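4. Preparing the Board and the Blocks

This section explains how to lay out the maple board and the printed blocks of the Jollevow shape set before a session. Please read all steps one time before you start. The work takes a few minutes when the blocks are already sorted, and longer when they come directly from the printer.

4.1 Before you start

You need the following:

Maple board, part 1374
Bag of printed blocks, part 3869
Soft dry cloth
Small brush with soft hair
Sanding paper, grit 300

Keep the blocks in their bag until the board is in its place. Small blocks fall easily from the table and are difficult to find again.

4.2 Placing the board

1. Clear the perforated table. Take away all pegs and screws which stand higher than the table surface.

2. Wipe the table with the dry cloth. Dust collects at the rim of the holes, so go over these with the brush.

3. Lift the board with two hands and lay it down flat, with the grain running from left to right as you see it from the front side of the table. Do not slide it over the holes. The lower face can get scratches from this.

4. Press with your hand on each corner, one after the other. The board must not rock. If it rocks, lift it again and look for a crumb or a piece of filament under it.

Note: The color of maple is different from board to board. Brown streaks and visible seams between the planks are normal and are not a reason for complaint.

Caution: Never use water or glass cleaner on the board. The wood takes up the moisture and can bend. A bent board cannot be repaired by putting weight on it.

4.3 Checking the blocks

5. Take the blocks from the bag and put them on the cloth. Compare them with the packing card.

6. Feel along the lower edge of every block with your finger. A new block can have a thin rim of plastic from the printing. Remove it with the sanding paper, with short movements and only light pressure.

7. Put each block on a flat place and touch the top lightly. It should stand still. Take special care with the star, which has narrow points, and with the triangular prism.

Note: Fine lines and ridges on the surface come from the printing process. Please do not sand them away. A sanded face looks dull and different from the other faces, and it also gets dirty faster.

Caution: Sanding dust is not good for the eyes. Do step 6 away from the board, and wash your hands after it.

4.4 Laying out the blocks

8. Begin with the cube. Put it on the board with one face toward the front.

9. Add the cylinder, with a flat end down, and then the star. Leave enough free space that you can pick up any block with the fingers without touching its neighbor.

10. Lay the triangular prism so that the ridge is on top.

11. Place the rounded double shapes last. They need more room than they seem to need, and it is easier to judge this when the other blocks are already on the board.

12. Look from the front side and from above. No block should hang over the edge of the board.

The blocks do not have to be in straight rows. A scattered layout is fully correct for this set. If you want to repeat the same layout on a later day, make a simple drawing on paper and write the color next to each shape.

4.5 After use

Brush the blocks, put them back in the bag and store them below room lamps or heaters, never directly beside them. The board can stay on the table. For replacement blocks, write to Karabo Adams at Plotwood and give the shape, the color and the set number 205.
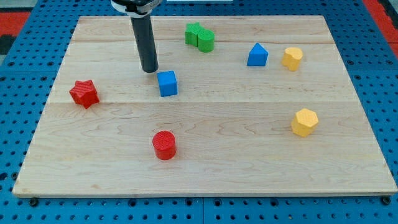 Figure 4. Printed blocks laid out on the maple board.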